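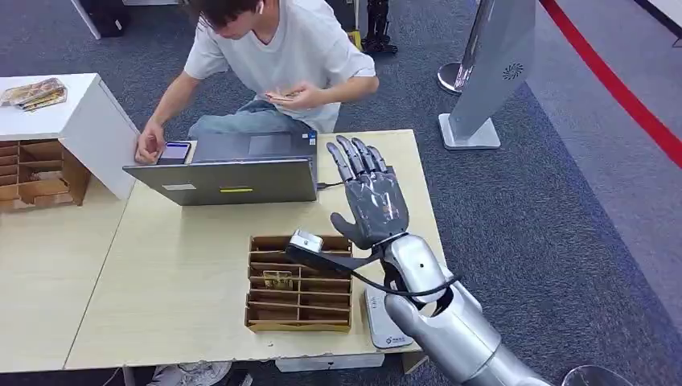
Do I need to be able to sing to join a choir?

It helps if you can tell when you aren't, but the rest can be taught.

The Rathjen Singers are looking for tenors. We have been looking for tenors for 17 years and have so far kept 2, one of whom is a baritone being polite. Basses may also apply. Sopranos are welcome to join the waiting list, which has its own social life by now.

Rehearsals start at 7 in the evening in the upstairs room at Clatenard House and finish when Alasdair Rennie, our conductor, runs out of patience or pencils. We're preparing a spring concert for March: some folk songs, a short mass, and a piece by our own Arne Rothe that has five flats and no obvious place to breathe.

You don't need to read music, though you should be willing to look at it. There is no audition – Alasdair will ask you to sing a scale and then write something down. Try not to read it.

Subs are £5 an evening, tea included. Biscuits are a matter for your conscience. Bring a black folder and shoes that don't squeak.

To come along, leave a note for Joscha Tiedemann at the front desk, saying which part you sing or which one you'd like to be told you sing.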